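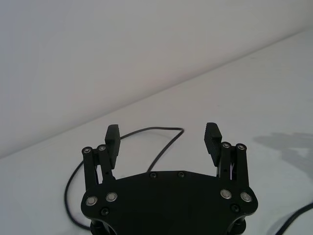
A garra aberta, vista de perto. A gente passa boa parte do semestre olhando para ela.

Quem somos

Oi! Somos o Clube de Robótica Condar, um grupo de estudantes que se encontra depois das aulas, sempre às 17h, e fica até alguém lembrar que o último ônibus existe. Eu escrevo esta página porque perdi no sorteio, mas confesso que gostei da tarefa - dá para contar as coisas do jeito que elas são aqui dentro.

O clube começou com uma disciplina optativa de automação que acabou cedo demais para o nosso gosto. Pedimos para continuar usando a sala, a escola topou, e fomos ficando. No primeiro ano a gente só tinha kits de carrinho (divertidos, mas todo carrinho segue linha igual). Hoje trabalhamos com braços e garras, e a conversa mudou bastante: agora se fala de folga de dedo, de ângulo de punho, de cabo que resolve enroscar bem na hora do teste.

O que a gente faz

São 3 turmas. A de iniciantes aprende a mover um braço junta por junta e a salvar posições. A segunda, que chamamos de Bernard por causa do nome que deram ao primeiro programa que rodou inteiro sem travar, cuida de pegar e soltar objetos. A terceira é a Munshi, a turma dos dois braços, e é nela que eu estou!

Trabalhar com dois braços é outra história. Um abre a garra, o outro segura a ferramenta, e os dois precisam caber no mesmo pedaço de mesa sem se estranhar. Gastamos tardes inteiras ajustando a posição inicial e refazendo o caminho de cada mão, e tem dia em que o avanço é de um dedinho só. Mesmo assim, todo mundo volta. 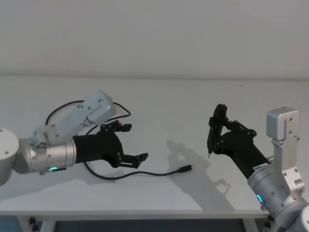 A Copa Stotard

Em maio participamos da Copa Stotard, uma competição entre escolas com provas de manipulação. Cada equipe tem 400 segundos por rodada, o que parece muito até o cronômetro ligar. Na última edição ficamos no meio da tabela e saímos de lá com um caderno cheio de ideias emprestadas das outras equipes (todo mundo empresta, é o melhor da Copa). A inscrição e o transporte nos custaram 4.000 reais, que juntamos com rifa, bazar e uma venda de bolo que rendeu muito mais do que o esperado.

Como entrar

Pode vir sem saber programar. Metade de nós chegou assim, e quem entra passa as primeiras semanas em dupla com alguém mais antigo. A taxa é de 200 reais por semestre e cobre o material; se o valor pesar, fale com a gente, que sempre se dá um jeito. Pedimos só que você prenda o cabelo comprido, deixe a mochila longe das mesas e avise em voz alta antes de ligar um braço - essa última vale até para quem está no clube desde o começo.

As inscrições ficam abertas na secretaria nas primeiras semanas de cada semestre. Se quiser espiar antes, apareça num encontro e bata na porta com força, porque lá dentro a gente fala alto.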